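Bench tips: keeping a two-armed table civil

Filed under Workshop, Good Habits. Last revised 26/02/2026

Most of the tips on this site concern glue, drawers and the correct storage of string. This page is for the growing number of readers who write in about robot arms. The rules below began on the back of a Nulten parts list and have been argued over ever since, mainly by Zodwa Mabaso and me.

Before you switch on

Clear the table of everything that isn't part of the job. Tea counts as everything. So does the screwdriver you were going to put back in a minute.

Tug each cable gently along its length. It should have enough slack for the arm's longest reach and not so much that it can lasso the crockery. If a loop sticks out further than your hand is wide, clip it in.

Go round the bolts with a hex key once a week. We keep a card taped inside the cupboard door and initial it. Pieter Xaba initials it very neatly and I have stopped asking whether he owns a hex key.

Find the stop button with your eyes shut. If you can't, move the button.

Hang a plain dark cloth behind the work, and pull it tight enough that it can't drift into anything. Black shows the dust, but it keeps the rest of the room out of the cameras' business.

Park high, then think

The rule we break least is the parking rule. Between jobs, both grippers go up off the table with nothing in them, and they stay there until somebody has said out loud what happens next. An arm left resting on the surface will sooner or later be asked to move sideways, and it will take the surface's contents with it.

Set your parking height by the tallest thing on the table, plus a hand's breadth. With us that is usually a cup. Write the figure down. Ours is 324 mm, and it has survived two changes of cup and one of management.
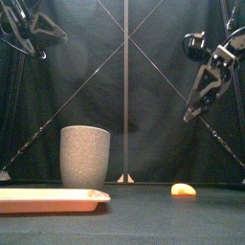
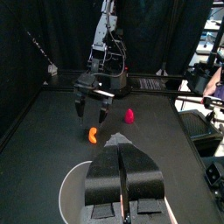 Grippers clear of the table, small things spaced out beneath.

Laying out the small things

Give each object room for a gripper to come down beside it without nudging its neighbour. Two items a gripper's width apart is comfortable. Two items touching is a puzzle, and you should only set puzzles on purpose.

Bright colours on a dull cloth. Play food is excellent for this, being cheap, light and impossible to lose under a bench for long. Avoid anything with a mirror finish unless you enjoy watching a camera have doubts.

Trays and bowls go where an arm can reach in from above without leaning over the other arm. Put them down empty and check them again before you start. Luana Camargo once spent a morning on a fault that was a raisin.

Start with the soft and the cheap and move up to stoneware when you've earned it. The Mthembu mugs are for drinking out of, please.

People

Arms of the human sort stay outside the posts while the motors are live. If you must reach in, say "hands" and wait for someone to say "stopped". It feels daft for the first week. After that it feels daft when you forget.

Roll your sleeves up or button them down. No lanyards. Long hair tied back, and that includes beards of ambition.

One person drives and one person watches. The watcher doesn't read messages, eat, or offer a running commentary. Gerrit Mokoena would like it noted that he was asked to do the commentary, once, in June.

When it goes wrong

Stop first, then swear. Leave things where they fell until you've made a note, even if what fell is embarrassing.

Wipe the fingertips with a damp cloth and let them dry. A gripper that drops things often just needs a wash. Sticky tips are worse than slippery ones, as anybody who has tried to put down a sweet wrapper will know.

Keep the notes in one book. Ours runs to 130 pages, of which 21 are taken up with cups. Marisol Abernathy has asked for an index and has been given a pencil.

Letters about this page go to the usual Fustcombe address. Next month: getting candle wax out of a toolbox.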